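Subject: Re: [catchment-list] Who pays for the gauge on Flurley Creek?
Posted: February 2022

Hello all,

Thank you for the message about the gauge and the summer releases. I have read it two times and also the attachment, and I want to answer some points, because I think we are talking past each other a little. Please excuse my English where it is not so smooth.

> The lower gauge on Flurley Creek has been unreliable since July and
> I don't see why the irrigators above Zovano should keep paying for it.
> The weir at Jurus already has a gauge. If we know what goes over the
> weir, we know what arrives at the bottom. The creek is only 33 km
> long. Let's save the money and put it into fencing.

I agree that the money is short and that the fencing is needed. I don't agree that the gauge at Jurus can tell us what arrives at the bottom.

Between the weir and the lower gauge there are 4 licensed pumps and also the side channel, which takes water only when the level is high enough. In a wet month the difference between the two gauges is small, and one could think that the lower one is not necessary. In a dry month it is a different creek. The water goes into the gravel below the old ford, and a part of it comes back near the Shevchuk paddocks, but not on the same day and not the same amount. I do not know a formula for this which I would trust. The only way I know is to measure at both ends and to subtract.

There is also the matter of the licence. The minimum flow condition is written for the lower end, not for the weir. If we remove the lower gauge, then we have a condition which we cannot check, and the first neighbour who is unhappy will ask us how we know that we met it. I would not like to be the person who must answer this letter.

> Also the readings were nonsense for weeks. What good is a gauge
> that says the creek is flowing uphill?

It is true that the readings were bad. From what I understood in the maintenance notes, the intake pipe was full of silt after the high water, so the level inside the well was not following the level outside. When the outside went down, the inside stayed. On the graph it looks like the lower end has more water than the upper end, which is of course not possible in that season. The pipe was flushed, and after this the two lines on the graph behave again as before. I have compared the recorder with the staff board on 16 mornings and the biggest difference was 2 cm. For our purpose this is good enough.
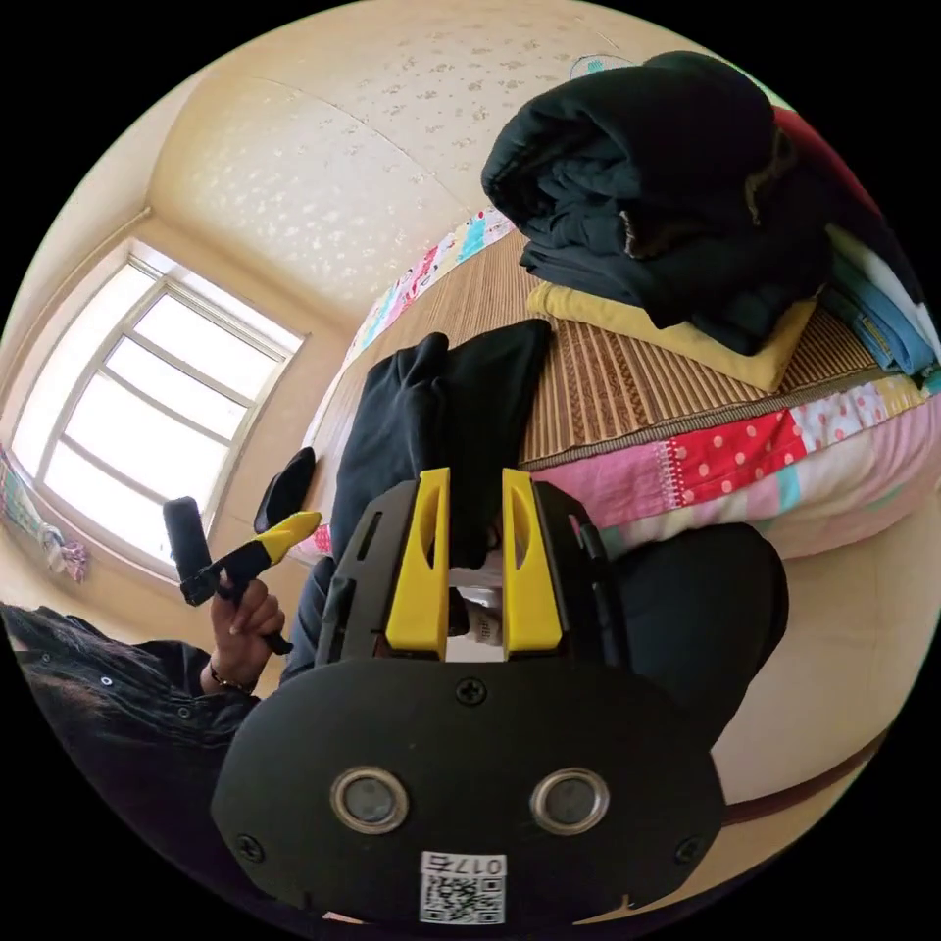 Yellow-fingered gripper, with tag 017

What I would propose is the following. We keep the lower gauge for one more irrigation season. In this time somebody reads the staff board once a week, and writes the level and the hour in the book, also when nothing is happening, because an empty line in the book cannot be repaired later. I can do it while I am living on this side of the creek. We ask that the intake pipe is flushed before the season and again after any high water, and we do not wait until the graph is strange.

About the cost, I find it fair what was said in the earlier discussion, that the people above Zovano get less from the lower gauge than the people below. Maybe the shares should be changed. At the moment everyone pays the same, if they pump much or only fill a stock tank. I would prefer that we pay by licensed volume. My own share would be higher in this way, I did calculate it, and I can live with it.

One more small thing. In the attachment the flows are given in megalitres per day for Jurus and in cubic metres per second for the lower gauge. I think some of the confusion has come from this. One cubic metre per second is 86.4 megalitres per day, so if you put the numbers in one table without converting, the lower end looks almost dry all year. Could we please use megalitres per day everywhere? I have changed my own copy and I will send it to anybody who asks. I did not want to attach it here, as the list removes big files.

> Happy to be told I'm wrong, but I want to see numbers.

You are not wrong about the fencing. The bank opposite the ford is in a bad condition and the cattle go in there every afternoon. If we can do both, I am for both. If we can do only one this year, I would still keep the gauge and do the fence in sections, beginning at the ford.

If I misunderstood something in your message, please write it to the list and not only to me, so the others can follow.

Kind regards from the lower end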